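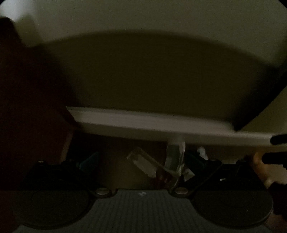 墙根拾取，夹爪对着踢脚线，地上是塑料包装和碎纸

版块：数据采集与示教
主题：墙根散落小包装这一类，示教怎么录比较好用

楼主 灰兔子不吃草
发表于 2022年10月13日 星期四

我们在做地面拾取的示教数据，用手持夹爪录，任务是把墙根的零碎包装和纸片捡起来放进收纳盒。项目内部叫 Plernurby，目标是家里的地面整理，场景尽量真实，家具不挪，灯也不专门补。

首图是其中一段开头的画面。白色踢脚线前面有透明塑料包装，里面衬着一块浅色的长方形东西，旁边一个灰绿色的包装贴着踢脚线，右侧那条塑料边是皱的，反光。再往下有个暗红色的物件，右边是碎纸和揉皱的白纸。

目前碰到的问题：

一，贴墙的东西不好夹。夹爪两片指垫都要下到物体两侧，墙那一侧没有空间，操作的人会本能地先把东西往外拨一下再夹。这个拨的动作每个人不一样，有人用左指垫，有人用右指垫，有人整个夹爪斜过来刮。训练出来的策略在拨的阶段很犹豫，经常停在半空。

二，透明包装。人眼看得见边，模型看腕部画面不一定看得见。我们训练出来的那版，对透明的边缘基本是碰运气。

三，暗。晚上录的片段整体很暗，家具投下来的影子把墙和地吃掉一大片。定位有时候还能跟上，有时候轨迹就飘了。

四，一段里捡几样合适。现在是一段从头捡到尾，中间不停。有同事主张捡一样就断一次。

已经录了 70 段，自己筛完剩 53 段能用。想听听做过类似东西的各位怎么处理，特别是第一条。

2楼 南墙下的猫

先说第一条。你得规定拨的动作，不规定就会出现你说的那种犹豫。同一个状态下几种不同的动作，数据量又小，模型学出来停在中间不奇怪。

我们的规定很简单：贴墙的东西一律用靠墙那一侧的指垫插到物体和墙之间，往外带，带到离墙有一个指垫宽的距离，停一拍，抬起来，重新对准，再夹。停那一拍要有，后面切段也好切。

录之前让操作的人空手练一会儿，练到动作差不多一致再开始录。这个练习的时间别省。

3楼 斜口钳

不同意楼上。停一拍这个事情我们也干过，后来全删了。模型会把停也学进去，部署的时候拨完了就在那里停，停多久完全看运气，有时候就不走了。腕部画面在停的时候几乎不变，没有历史帧的策略根本分不清是刚停还是该走了。

拨的方向统一我赞成，停不赞成。拨完直接抬，连贯着来。

4楼 南墙下的猫

回复 3楼：你们用几帧历史？

5楼 斜口钳

回复 4楼：没有历史，单帧加本体状态。

6楼 南墙下的猫

那就对上了，我们带历史帧。没有历史的话停确实会出事。楼主用哪种？

7楼 灰兔子不吃草

带 3 帧历史，间隔比较短。照你们这么说停一拍在我这里也有风险，一拍比历史窗口还长，窗口里看到的全是停。

8楼 南墙下的猫

那就别停，或者停到很短。我收回一半。

9楼 Tilahun仓库夜班

我是做仓库的，不做家里。看了图说一句，你这个夹爪指垫是往里斜着对过去的，两个指垫中间那片地面看得还算清楚，可是右边那两根黑色的圆头东西和后面那个橙褐色弯的东西是什么？如果每段里都在画面边上，模型会把它们当成场景的一部分。如果只有一部分片段里有，那更麻烦。

10楼 灰兔子不吃草

回复 9楼：家里地上的东西就这样，每段位置都会变。我倒是希望它们在，推理的时候地上也不会干净。

11楼 Tilahun仓库夜班

位置会变就没问题。我怕的是你一个晚上录一堆，全在同一个墙角，边上的东西一动没动。这种我们叫背景绑死，换个墙角就不认识了。

12楼 灰兔子不吃草

这个确实有。同一个墙角录得偏多。后面会换。

13楼 阿砚

说第三条，暗的片段。

我的意见是暗的留着，但要分开记。每段写一个光照标签，哪怕只分亮、中、暗。后面训练可以调比例，出了问题也查得到。很多组一开始不写标签，最后想知道模型在暗处为什么差，只能一段一段翻视频，翻到不想干。

轨迹飘的不要留。飘了的轨迹等于错误的动作标签，看着画面没问题，动作是假的，比没有还差。

14楼 斜口钳

暗的我会扔。腕部相机本来噪点就多，暗处墙面全是颗粒，你留下来模型学什么？先把亮的做通，再谈暗的。

15楼 阿砚

回复 14楼：先做通亮的，你的部署环境是亮的吗？楼主做的是家里地面，柜子边上、床底下，东西就是掉在暗处。亮的地方人自己弯腰捡了。

16楼 斜口钳

那你相机上加个小灯，录的时候开，部署的时候也开，两边一致。解决。

17楼 阿砚

加灯又有别的问题。塑料包装一照全是高光，灯还跟着手动，高光也跟着动。图里那个灰绿色包装右边皱的塑料边，现在这么暗都能看出反光，你打个灯上去那一条就白了。

18楼 斜口钳

用漫射罩。

19楼 阿砚

漫射罩贴到夹爪前面，挡视野，还增重。录久了手腕受不了。你自己拿着试过没有？

20楼 斜口钳

试过，罩子做薄一点可以接受。当然我们录的都是硬纸盒，没有这么多塑料膜，这点我承认。

21楼 Ulla Backlund

我在 Ostanine 那边管标注，中文打得慢，见谅。

我们处理暗的片段有一个办法，供参考。不看亮度，看操作的人能不能只凭腕部画面说出下一个要夹的东西在哪里。找一个没有参加录制的人，给他看开头的画面，让他指出目标。能指出来的留，指不出来的放到另外一个文件夹，不删。

用楼主的图试了一下，透明包装、灰绿色的包装、白纸我都指得出来。暗红色的东西我看得见颜色，说不出是什么。如果任务的语言描述写的是具体的名字，这一样就会有麻烦。写"红色的小东西"就可以。

22楼 灰兔子不吃草

回复 21楼：这个办法好，我们也能做。语言描述我们现在写的是很笼统的一句，"把地上的垃圾捡起来"，没有按物体写。

23楼 Ulla Backlund

"垃圾"这个词我会小心。带包装的东西不一定是垃圾，里面可能是没用过的。标注的人会吵起来，我们吵过。后来改成"小件物品"，不判断它有没有用。放进哪个盒子另外写一句。

24楼 灰兔子不吃草

有道理，我们组里也有人问过没拆的算不算。改。

25楼 木工凳

我关心第四条。一段里捡到底还是捡一样断一次？

我投捡到底。理由是断开以后每段的开头都很像，都是夹爪从高处往下看，中间那种"刚放完一样，回来找下一样"的过渡就没了。部署的时候恰恰是过渡最容易出错，放完东西回来，夹爪朝向随机，不知道先去哪个。

26楼 南墙下的猫

同意捡到底，但要规定顺序。不规定顺序又回到第一条的问题，同一个画面不同的人去不同的目标。

我们规定从右往左，从近到远。

27楼 木工凳

回复 26楼：规定顺序我不赞成。图里这种，透明包装的下端和绿色包装的底部碰在一起，你从右往左，先夹绿的，透明的就可能跟着被带走。人会先看哪个好拿，这是有用的信息，你给规定没了。

28楼 南墙下的猫

人看哪个好拿，每个人看法不同。你有几千段可以这么玩，楼主才几十段。

29楼 木工凳

那就让同一个人录。一个人的偏好是稳定的。

30楼 南墙下的猫

一个人录，身高、手势、速度全绑在一个人身上了。

31楼 阿砚

你们俩说的可以合起来。先夹没有互相挨着的，再夹挨在一起的，同一类里从右往左。规则写成一页纸贴在墙上，录之前看一眼。

32楼 灰兔子不吃草

31楼这个可以执行。我先按这个来。

33楼 不爱写文档

补充一点硬件上的，楼主有没有检查过指垫开合的行程记录？手持的夹爪，开合宽度一般是从画面里认标记或者读编码器得到的。暗的时候认标记那种经常跳，动作标签里开合会突然抖一下。这个比轨迹飘更隐蔽，因为轨迹飘回放时看得出来，开合抖那一下不容易注意。

做法：把每段的开合曲线画出来，从头到尾扫一眼，跳变明显的挑出来。很快。

34楼 灰兔子不吃草

回复 33楼：没画过。我去画。

35楼 灰兔子不吃草

画完了。有几段确实有尖，都是晚上录的。其中有一段之前还归在能用里面。谢谢，这个真没想到。

36楼 不爱写文档

尖如果很窄可以插值补，宽的就别补了，扔。

37楼 斜口钳

你看，暗的就是麻烦。

38楼 阿砚

回复 37楼：开合读数的问题，换编码器就没了，和画面能不能学是两回事。

39楼 斜口钳

换编码器要花钱的。楼主能换早换了。

40楼 灰兔子不吃草

编码器在申请了，Brukidier 那边的报价七月就拿到了，流程还没走完。先不讨论这个。

41楼 新手别踩我

请教一个基础问题。失败的片段要不要留？比如夹了没夹住，掉了，又夹一次夹住。我这边带我的人说全删，我觉得有点可惜。

42楼 木工凳

回复 41楼：掉了又夹起来的，留。最后成功了就是有用的恢复示范。夹了几次都没夹住、人放弃了的，别放进训练，单独存。

43楼 南墙下的猫

补一句，故意掉的不要。有人听说恢复数据有用，就故意夹偏再重来，那个夹偏的动作模型也会学。要么把夹偏的那一截从动作监督里去掉，只留后面恢复的部分。

44楼 新手别踩我

去掉那一截是手工切吗？

45楼 南墙下的猫

手工标一个起点一个终点，训练时把中间的损失屏蔽掉。画面可以留作历史。不难，就是费眼睛。

46楼 新手别踩我

明白了，谢谢。

47楼 Tilahun仓库夜班

薄的东西你们怎么夹？碎纸片那种，贴着地，指垫下去两边一合，纸就滑走了。我们仓库里遇到纸片直接上吸盘，家里用夹爪我没有经验。

48楼 灰兔子不吃草

回复 47楼：指垫前端压到地面，慢慢合，纸会拱起来，夹拱起来那一截。揉皱的纸好夹，平的碎纸难，角翘起来的还行。平贴地板的那种我们成功率很低，人手拿着夹爪都要试好几回。

49楼 Tilahun仓库夜班

人都要试好几回的，现阶段我会从任务里拿掉。

50楼 木工凳

不要拿掉，物品留在地上当干扰，不要求去捡就行。否则部署的时候模型看到纸片没见过，动作会怪。

51楼 Tilahun仓库夜班

这样语言描述要写清楚捡哪些，又回到 21楼说的。

52楼 Ulla Backlund

对。描述要和动作一致。如果地上留了纸没有捡，描述里写的却是"把地上的东西都捡起来"，这一段就是错的。我检查别人的数据，这一类错误最多，视频没问题，句子有问题。

53楼 灰兔子不吃草

那我这边要重写一遍描述了。原来就一句话套所有段。

54楼 阿砚

说回第二条透明的。楼上各位都没怎么讲。

我们试过几种，换背景、贴标记、加深度，贴标记最没用，模型学的是标记。深度在透明塑料上读数是空的，也指望不上。最后有点用的还是多录，而且要换角度录。同一个透明包装，从侧面低一点接近和从正上方下去，边缘看起来完全两样。侧着下去的时候边缘那条亮线比较稳定。

图里那个透明包装外面一圈边能看出来，里面还有衬的东西，已经算容易的。纯透明的空袋子才难。

55楼 斜口钳

这个我同意阿砚。另外夹透明包装不要夹边，夹中间有衬的位置，边上太软，一夹就弯。示教里统一夹中间，模型盯着那块浅色的长方形就够了。

56楼 木工凳

统一夹中间，遇到空袋子怎么办？

57楼 斜口钳

空袋子另外算一类，别混。

58楼 南墙下的猫

楼主夹爪接近的角度是怎么规定的？看图是从上往下看着墙根，两个指垫一左一右。如果左边就是家具侧面，左臂下去会不会碰？

59楼 灰兔子不吃草

回复 58楼：没规定角度。左边深红褐色那一大块离得近的时候要注意，左臂蹭到过，蹭到的那几段没留。

60楼 南墙下的猫

机械臂上装的时候外形比手持的宽，手持能过的地方臂不一定能过。建议录的时候给自己留余量，离家具再远一点。或者把夹爪转一个角度，让两臂顺着墙的方向张开的改成斜着进。

61楼 不爱写文档

斜着进的话，手腕关节可能到限位。录之前拿真机的运动学算一遍，把手持轨迹放进去看看哪些点不可达。我们第一批没算，录完放上去一大片不可达，白录。

62楼 灰兔子不吃草

可达性检查我们有，是录完才跑的。下一批打算录一点跑一点。

63楼 灰兔子不吃草

先汇总一下我准备改的，有不对的请指出：

拨开贴墙物体，统一用靠墙一侧的指垫往外带，拨完直接抬，中间不停。
先捡不挨着的，再捡挨着的，同类里从右往左，一段捡到底。
透明包装有衬的夹中间，空袋子单独建一类。
平贴地板的碎纸留在地上，不捡，描述里写明捡哪些。
每段记光照标签。暗的片段先保留，由没参加录制的人看开头画面指目标，指不出来的另放。
轨迹飘的、开合曲线有宽尖的，不进训练。
换墙角，同一个墙角连续录不超过 15 段。
录之前空手练习，录一点就跑一次可达性。

64楼 斜口钳

暗的我还是保留意见，其他没问题。建议你训练的时候做一个只用亮的，一个全用的，在同样的墙角测，拿结果说话。

65楼 阿砚

赞成这个测法。测试的墙角要亮的暗的都有，别只测亮的。

66楼 斜口钳

可以，分开报。

67楼 木工凳

从右往左那条我还是不喜欢，先看你结果。

68楼 Ulla Backlund

描述那一条请再加一点，由谁写的也记下来。两个人写同一段，用词会不同，以后要统一的时候知道去问谁。

69楼 灰兔子不吃草

加上了。下一批录完，两个对照跑完，结果发在这个帖子里。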